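lucyna_m
I make sour cherry syrup every October. My grandmother's recipe says 2 parts juice and 1 part sugar by weight, but I measure by volume because my scale is broken. Is it a big mistake?

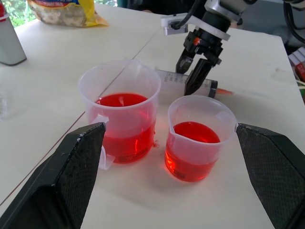 I also want to know if lemon must go in before boiling.

dunleavy_L
Yes, big mistake. Sugar packs differently every time. Buy a scale.

kultau
I disagree. I use cups for years and my syrup is fine. Lemon after.

lucyna_m
Thank you both. I will try with cups on Saturday.

Recent topics
Vostent jar lids
Plum butter too thin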